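Visual inspection and the 128-page work instruction. Do we need any of it?

Community > Quality systems > Inspection and test

Kausar Bajwa
posted in May, 3 replies, solved

I look after quality at Turside. We take back returned knitwear from a couple of retailers, check it, grade it A, B or C, and send it out again. Small place, one shift. We're going for certification because one of the retailers wants it, and we hired a consultant from Jurnlow to get us ready.

The consultant has now given us a work instruction for grading that runs to 128 pages. It has flowcharts. It has a flowchart about which flowchart to use. She also says we have to run an "agreement study" on the graders, and that anything under 80 percent agreement is an automatic nonconformity. I asked where in the standard that number is and got sent a slide deck.

My questions are these. Does a visual check need a written instruction at all? Is the 80 percent real? And would buying Cikgate, which she also recommends (I have my own thoughts about that), get us out of writing any of this ourselves?

I have read the standard twice and I can't find a page count in it anywhere.
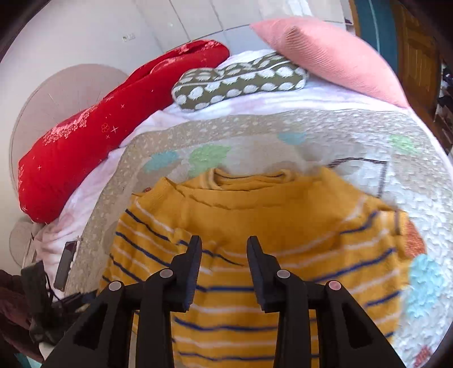

The grading itself is where I get stuck, because I can see both sides. My graders are good and I don't want to insult them with a binder. But when two of them look at the same piece I don't always get the same letter back. Take a yellow sweater with navy and white stripes, lying there with the collar folded and bunched and one sleeve partly turned over. One grader wants to pull it straight before she says a word about it, the other starts grading the stripes right away and comes to the neckline last, if he comes to it. Is that a training problem or a paperwork problem? Jurnlow says paperwork. Jurnlow sells paperwork.

Balthasar Zürcher
marked as solution

I've sat on both sides of the audit table, and I would send that instruction back.

Start with what an auditor can ask you. They can ask how you know the work is done under controlled conditions, what the acceptance criteria are, and whether the people doing it are competent. They can ask to see evidence of each. They can't ask for 128 pages, and if one of them does, ask for the clause and wait. Documented information is required to the extent you need it. That wording annoys people who want a checklist, and it's why consultants can fill the gap with whatever they have on file. I'd bet money yours was written for some other client and the name was swapped. Search it for the word "torque".

The 80 percent. There's no such threshold in ISO 9001. People pick up numbers from customer manuals, from software defaults, or from a training course they took years ago, and then repeat them as law. If your retailer has a number in the contract, that's your number. If not, you set one and you should be able to say where it came from. Be a little suspicious of any agreement percentage when it's quoted alone, too. If nearly everything you get is grade A, two graders who both say A all day without looking will agree beautifully.

I would still do the study, only smaller and for your own benefit. This is the way I'd go about it:

Pull pieces from all three grades, and lean heavily on the ones near the line between A and B.

Have someone who isn't grading tag them with numbers and keep the list.

Each grader goes through alone, then again another day in a different order. You want to know whether a person agrees with herself before you worry about whether she agrees with her neighbor. This step gets skipped all the time and it's usually the interesting one.

Talk through the disagreements with the graders in the room and the pieces on the table. Write down what they decide.

What they decide is your work instruction. I'd expect a page or two plus some boundary samples, meaning real garments that are the worst acceptable A and the worst acceptable B, signed and dated and kept out of daylight so they don't fade. Put "lay flat, collar open, both sleeves out, front then back" at the top and your neckline argument mostly goes away. Nothing in there insults a good grader. In my experience they're the ones who ask for it.

As for Cikgate, it stores documents and reminds you to review them. It won't tell you what a B is. If you have a shared folder, a list with revision dates and somebody who cares about it, I don't see what you'd be paying for at your size. Do ask the consultant whether there's a referral fee. The answer doesn't have to change anything, but I'd like to hear it said out loud.
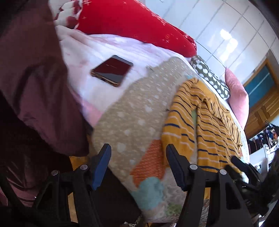
Rind

dont listen to people saying you can skip the software. we went with Cikgate and passed first time, zero findings. auditor loved the dashboard. also just do 100% inspection on everything twice and then you don't need a study

Kausar Bajwa
reply to Rind

We already inspect 100 percent. It's returns, that's the job. Doing it twice with two people who disagree gives me two grades per sweater and I still have to pick one. And did you pass because of the software or did you pass? Not trying to be rude, I'd like to know what the auditor looked at.

Rind

mostly the dashboard

Balthasar Zürcher

A second look by the same eyes under the same lamp catches less than people think, and the first grader relaxes when she knows someone comes after her. I wouldn't spend the labor on it.

One thing I left out: lighting. Before you blame anybody, check whether the two graders work under the same light. Navy can pass for black in bad light and a pull in it disappears.

Kausar Bajwa

Update for whoever finds this later. I searched for "torque" and it's in there four times. There is also a section on forklift charging. We don't have a forklift.

I ran the small version of the study. Both graders were steadier with themselves than I expected, and almost every disagreement between them was at necklines and cuffs, so we wrote those two up first. We're at two pages. Lamps are being swapped next. I did ask about the referral fee and was told it's "a partnership", so I'm taking that as a yes until I see something in writing.

Still open, if anyone has dealt with it: the retailer sends lots of 200 and wants a single grade report per lot with the name of one inspector on it. We split lots between people. Do I list both names, or argue with them about the form?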